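Wuvanmont hang on to beat Blackwood and go top

December 2019

Well, that was a nervous one! I got to the Tratum ground early to grab a spot by the rail, and I'm glad I did, as 385 people squeezed in behind me and a good few of them had come over from Blackwood on the supporters' bus.

Wuvanmont won it 2-1, and if you only saw the first half you'd wonder how it was ever that close. They were all over Blackwood from kickoff. Zuzana Brabec put them ahead after 5 minutes with a low shot from the edge of the box (the keeper got a glove to it, I think, but it had way too much on it), and she set up the second just before the break with a corner that dropped right on the six-yard line.

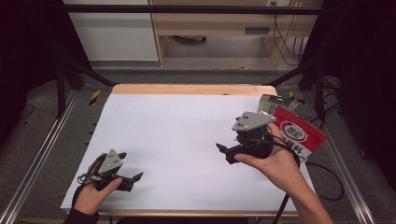
Then the second half started and I don't know what happened to us. Yes, us, I've been watching this team since I was in grade school and I'm not going to pretend otherwise. Blackwood switched to three up front, started winning every loose ball, and pulled one back from a free kick that took a nasty bounce off the wall. After that it was all hands on deck. We cleared one off the line, they hit the post, and I stopped looking at my watch.

Brabec had a chance to finish it on the break and dragged it wide. She was still shaking her head about it when I caught up with her by the clubhouse door.

"I should have scored that one and saved everybody the stress," she told me. "But we defended for each other right to the 90, and I'll take the points."
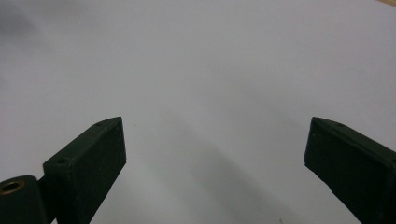
The win moves Wuvanmont a point clear of Fumine, who could only draw at home. Fumine do have a game in hand, so I'm not getting carried away just yet (okay, maybe a little). It's also payback for October, when Blackwood beat us 3-0 on their own field and we hardly had a shot.

Next up is the trip to Fumine, and there are still seats on the bus if you want to come along. Put your name on the sheet at the clubhouse bar.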